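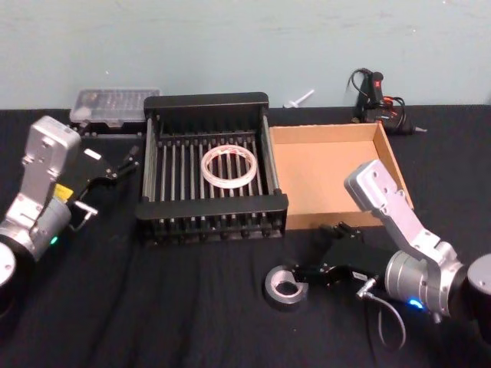 Emcombe Workrooms
Table and small tools check, back wall table
Date: 11/1/23
Checked by: Nusrat Navaratnam
Copy to: Shanthi Navaratnam (no relation when I am holding the clipboard)
Marks used: OK, OK with comment, Attend to, Not applicable

1. TABLE AND COVERING

1.1 Table stands level and doesn't rock
OK. Leaned on it with my full weight, which the form doesn't ask for and which I shan't be recording.

1.2 Covering clean and in one piece
OK. Black cloth as before. Black was chosen because it hides marks, and it does, so "clean" here means "no complaints from the cloth".

1.3 Covering lies flat
Attend to. The cloth has creases and folds, most of them towards the front, where people put things down without looking. A tall glue bottle set on a fold will go over sooner or later. Smooth it out at the start of the session and clip the front edge if it creeps. Ironing was suggested at the last check and received in silence.

1.4 Nothing hanging over the front edge that a sleeve could catch
OK with comment. Pull the cloth straight first, then look again.

2. RACK AND TRAY

2.1 Racks and holders suited to what is kept in them
OK with comment. The rack is a dish rack. I have asked for dishes and been told that we don't have any. It holds the packing tape perfectly well, and I can find no rule against tape being treated like crockery.

2.2 Rods and rails secure, no sharp ends
OK. Ran a cloth along the rods and it didn't snag. End panels firm.

2.3 Open trays sound at the corners
OK. Plain cardboard, no lid. Cardboard trays have a short life and should be folded up and recycled as soon as the corners go soft. They should not be given a strip of tape and a second chance. The Conham workroom keeps its trays until they are mostly tape.

2.4 Trays empty at the close, or contents labelled
OK. Empty. I was almost disappointed.

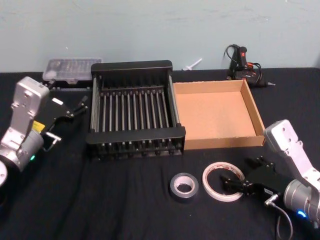
2.5 Tape returned to its place after use
OK with comment. "Its place" has never been settled. Shanthi says the rack, the old list says the tray, and the tape has so far expressed no view. I am writing down the rack. Anyone who objects has until February.

2.6 Rolls stored on their side so they can't wander off
OK. Clear tape is hard enough to find when it is standing still. Please also fold the end under. I spent longer than I care to put on a form picking at the last roll with a thumbnail.

3. HOT GLUE GUN

3.1 Cord free of cuts, kinks and scorch marks
OK with comment. No damage found. The cord does like to loop up behind the gun, so when you put it away, wind it loosely and don't wrap it round the body.

3.2 Nozzle pointing away from people and cord
OK. Keep it so.

3.3 Stand or heatproof mat provided
Attend to. A gun that has been in use must not be laid straight on the cloth. There is a budget of 8 pounds for a mat, which ought to cover it unless somebody wants a nice one. The Zieliński catalogue does a plain one.

3.4 Loose bits near the gun cleared away
Attend to. Small white plastic piece by the wall, long and thin. It might be a glue stick, it might be a peg. If it is a glue stick, put it with the others. If it is a peg, I should like to know what has come apart.

3.5 Unplugged at the wall at the end of every session
Reminder only. Switching it off at the socket doesn't count as unplugging it. We have had this conversation.

4. SMALL PARTS

4.1 Storage case closed, lid fits
OK. Clear case with compartments, kept at the back against the wall. Carry it flat and with both hands. The Clendelley spill involved 200 small parts and a carpet, and there are people who still find them by treading on them.

4.2 Case can be reached without leaning over the glue gun
OK. Case at the left, gun at the right. Leave them that way round.
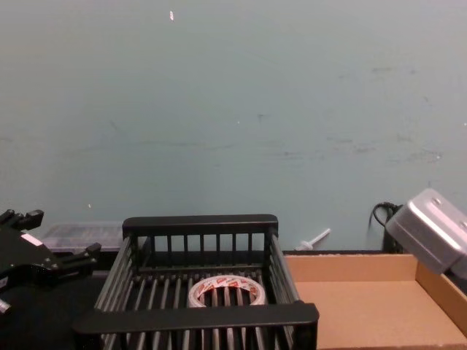
5. WALL

5.1 Paint sound, no flaking
OK with comment. Blue-grey, scuffed and smudged, with a darker band running along above the table. It has had a hard life at that height. Also a small white fleck further up, which I mention only so that the next inspector can't claim to have discovered it.

5.2 Wall wiped down behind the table
Attend to. Damp cloth, drop of washing-up liquid. If the smudges come off, good. If the paint comes off, stop.

5.3 Notices displayed on wall
Not applicable. None up, and I'm in no hurry to add any.

TO DO BEFORE NEXT CHECK
Smooth and clip cloth: Shanthi
Heatproof mat: Nusrat
White plastic piece, find out what it is: Shanthi
Wipe wall: whoever loses the argument

Next check: February
Signed: N. Navaratnam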